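Why Do We Button Our Coats? The Story of Fasteners

Before buttons did any work, they were mostly for show. People sewed them on clothes as decoration and held the cloth together with pins, belts, or strings.

What changed?

The buttonhole. A button on its own can't close anything. It needs a slit in the cloth that is just wide enough to let it through when you turn it sideways. Once the button lies flat again, it is wider than the slit and stays put. Tailors in Europe were using buttonholes widely by the 1300s, and clothes began to fit closer to the body.

What are buttons made of?

Almost anything hard. Old ones were carved from bone, horn, wood, or shell. Most buttons today are plastic. The town museum in Wirnmont has 830 buttons in its drawers, and the smallest came off a doll's dress. Tamer Hijazi, who looks after them, lets visitors try on a boot that closes with 10 tiny buttons. You need a metal hook to do it up.

What about zippers?

A zipper has two rows of teeth and a slider. Inside the slider is a channel shaped like the letter Y. When you pull up, the channel pushes the teeth together so that each one locks between two on the other side. When you pull down, a wedge pushes them apart. Zippers became common on clothes in the 1930s.

And hook-and-loop tape?

A Swiss engineer got the idea from burrs – the prickly seed cases that stick to socks and dogs. One side of the tape has tiny hooks, and the other has soft loops. The ripping noise is the hooks letting go.

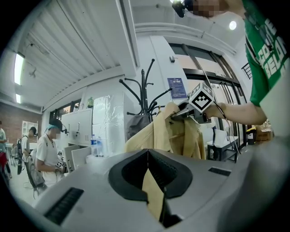

Why do coats have so many fasteners?

A coat has to keep out wind. One button in the middle would leave gaps above and below. A long row holds the two edges together all the way down, and a belt pulls the cloth in at the waist.

Try it yourself

Find a shirt with buttons and a jacket with a zipper. Close each one using only one hand. Which was faster? Now try again with gloves on.

Words to know

Burr – a seed case covered in small hooks.
Slider – the part of a zipper that moves.
Tailor – a person who makes or mends clothes.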